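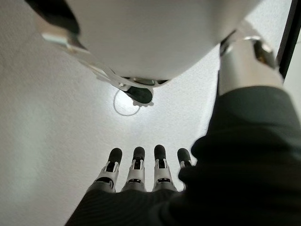 White shell with a metal strip along its underside and a small black pad beneath.

Surkora build notes: cargo, wind and the save format

The January build of Surkora changes how ships carry weight, how wind is calculated between islands, and how saved games are written to the phone. Most players will notice the first of these within one trading run. The other two mainly affect long campaigns and older devices.

Cargo weight

Until now, a ship's hold was a simple list of slots. A crate of nails took one slot and so did a crate of feathers, and neither had any effect on speed. In the new build every trade good has a weight, and the total is compared with the rated load of the hull. Below half load there is no penalty. From half load up to full, top speed falls in a straight line and turning slows with it. A ship can be loaded past its rating, but it will take damage in any sea state above moderate.

The starting sloop is rated at 398 units. That number came out of testing and was kept because it lets a new player carry a full order of grain to Utura harbor with a little room left for water. Larger hulls scale from there. The heaviest merchant ship in the game carries roughly eight sloop loads and handles accordingly.

Prices have been adjusted to match. Light goods such as dye and spice now sell at a lower margin per unit, and heavy goods such as stone and timber sell at a higher one. Players who built their income on the stone route from Safavi will find that it pays about as well as before per trip, though each trip is longer.

Weight is shown in the hold screen next to the item count. Tapping the total opens a breakdown by type. Ammunition and repair stock are included, crew are not.

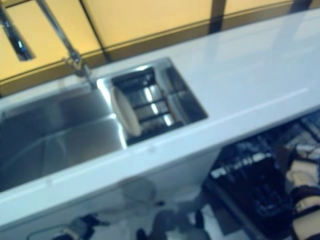

4 min read

Wind

The old wind system picked one direction for the whole map and changed it at dawn. The new one divides the map into 33 cells. Each cell holds its own direction and strength, and each is updated from its neighbors every game hour. A ship crossing from one cell to another sees the values blended over a short distance, so the sails no longer snap from one side to the other at the border.

Coastlines now matter. A cell that contains high ground slows the wind on its sheltered side, and the strait north of Uretti has been tuned by hand so that it remains passable in both directions. Without that adjustment, square-rigged ships could sit there for several game days.

Forecasts are sold at any harbor with a lighthouse. A forecast covers the current cell and those touching it, and it is accurate for 3 game hours. After that the arrows on the chart turn gray and should be treated as a guess. Forecasts do not stack, and buying a second one replaces the first.

Computer-controlled ships read the same wind data as the player. In earlier builds they ignored it, which is why pirate cutters were able to chase directly upwind at full speed. They can no longer do this. As a result, running upwind in a fore-and-aft rig is now a workable escape, and bounty hunters have been given a wider starting position to compensate.

Saved games

Saves are now written as a base file plus a set of changes. The base file is rewritten each time the player enters a harbor. At sea, only the changes are stored. Autosave at sea is shorter as a result, and the brief pause when a battle ended on older phones should be gone or much reduced.

Saves from the previous build are converted when they are first opened. Conversion runs once and cannot be reversed, so anyone planning to go back to the old build should copy the save folder first. The hold is converted slot by slot. If the result is heavier than the hull allows, the excess is moved to storage at the last harbor visited, with no fee.

A ship's log can now keep up to 1,000 entries before the oldest are dropped. The log can be filtered by trade, combat and repair. Exporting it as a text file is planned for a later build.

Known issues

The compass may point to the wrong quest marker after fast travel. Opening and closing the chart corrects it.

On tablets in portrait mode, the weight total overlaps the sell button when the hold contains more than one page of goods.

Crew morale does not always update after a burial at sea. The value is stored correctly and appears after the next harbor visit.

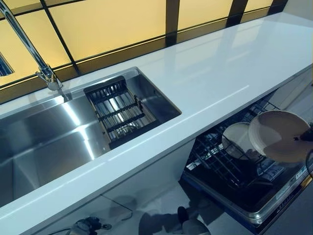 Chrome faucet and white countertop, with yellow glass panels behind.

Reporting problems

Use the report form in the settings menu and leave the box for the save file checked. For wind problems, include the game hour and the name of the nearest island. Reports from the previous build are closed and do not need to be sent again unless the fault is still present after conversion.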